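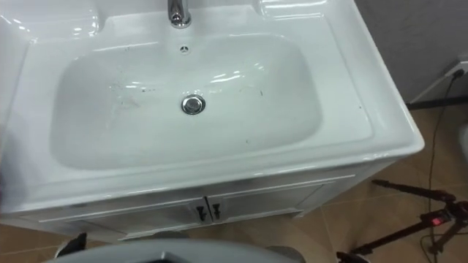 The reporting period from January to the end of the spring term covered the cleaning task set for the Hemulholm student team under the Abeysekara grant. The team's brief is to have a mobile robot bring a domestic washbasin to an agreed standard of cleanliness without human contact, starting from a soiled state and with no prior model of the basin supplied. The test unit is a white basin set into a two-door vanity cabinet. Soiling takes the form of grey smudges, streaks and small dark specks on the bowl floor, heaviest to the left of and around the plug, with a few flecks on the flat rim towards the right. The glossy porcelain also returns strong white glare along the rims and the curved back wall, and most of the perception work reported below concerns that glare.

1. Work completed

The students recorded 389 trials in the period, against a target of 350 in the original plan. Each trial is one attempt to wipe a region of the bowl, starting from a fixed standing position at the front of the unit. Trials in which the robot had to be stopped by hand are kept in the total and marked as failed.

The soil detector was rewritten. The first version, inherited from last year's team, used a single brightness threshold and treated the edges of reflections as dirt. The new version compares views taken from slightly different head positions. Reflections move between views and marks on the surface do not. On the held-out set of 684 labelled patches, false detections fell to 68, most of them close to the chrome fittings. The overflow grille and the ring round the plug are still reported as soil in some views, and the students now mask both by hand before a run.

The wiping motion was moved from fixed waypoints to a path generated from the detected soil. The path keeps the wrist clear of the tap and approaches the plug from the outside inwards. Contact force is limited in software. The limit was lowered twice during the period after the arm pushed the base backwards on the tiles.

2. Results against milestones

Milestone A (detect soil on a dry basin) is met.

Milestone B (remove detected soil from the bowl floor) is partly met. Flat areas are cleaned reliably, but the wiper loses contact where the floor curves up into the walls. Dry specks are removed more often than streaks.

Milestone C (clean the rim and the flat shelf to the right) has not been started. The shelf can be seen from the present standing position, but the arm cannot reach its far end without moving the base. This will need the base and arm to be planned together, a topic the course does not reach until the autumn.

Milestone D (public demonstration) stands as planned, in the joint session with the Binine club.

3. Problems

Delivery of the replacement wiper heads from Jivex was late, and the team used worn heads for part of the period. Results from those trials are reported separately in the data file and should not be compared with the rest.

Lighting was not controlled. Two evening sessions gave noticeably better detection than the daytime ones, and the students have asked for a blind to be fitted. We support the request — the cost is small and can be met from the existing consumables line.

Attendance was good. The team stands at five students, one of whom joined part way through and works mainly on labelling. The safety briefing was repeated for that student, and the record sheet is held with the lab book.

4. Spending

Spending is within the agreed budget. The underspend on travel is to be carried into the next period, subject to approval. No new equipment was bought.

5. Next period

The students will fit a softer backing to the wiper head and repeat the curved-wall trials. Masking of the chrome parts is to be made automatic. A decision on Milestone C is needed from the funder: either the rim is dropped from the task, or the end date is moved by one term. Our preference is to move the date — the rim is where a domestic user would first notice a poor result.

Last updated: 23 April 2024

Related items
Hemulholm team: task definition and scoring sheet
Abeysekara grant: first progress report
Binine club: joint demonstration, outline plan
Wiper head specification, second issue
Safety notes for student operators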